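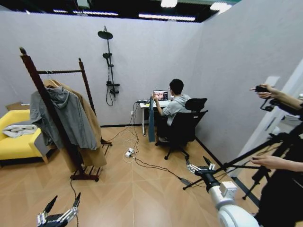

Laptop on the desk, grid of pictures on the screen.

ok so, prints. I said I'd write this up in November and then didn't.

Short version: bought my first real print. Numbered, signed in pencil, 5 of 18. From Grarnell, the little online place that only does small editions. Took me 16 evenings of scrolling to pick one. They have 2,427 works listed right now and the filters are terrible. You can sort by price or by "mood". Mood! What is a mood of a lithograph.

Almost went with Raltow instead. Nicer site, they let you pay monthly, but the "limited" stuff there is open edition with a certificate thrown in. Read the small print before you get excited. I got excited first. Had one in my cart for two days, a big orange harbor thing, and then noticed the word giclee and went looking up what that meant. Inkjet. Fine if you like it, but not at that price.

Mine is a two color linocut, rooftops and one very fat pigeon. The ink sits a bit thick on the left side and theres a tiny smudge near the margin. Asked about it, they said every one in the edition came out a little different. Good enough for me.

Framing cost more than the print – nearly double. Went to Papadopoulos, the shop by the bus station, plain oak with a wide mat. They talked me out of the black frame and they were right. Ask for UV glass if your wall gets sun. Also ask for the backing to be acid free, I forgot and had to call back.

Still not hung. Can't decide between the hallway and over the couch. Hallway is darker but I walk past it more.

Next one I want is from Flinus, the print studio, they do an open day in spring and sell teh test proofs cheap. Going early this time. Will post what I get, if I get anything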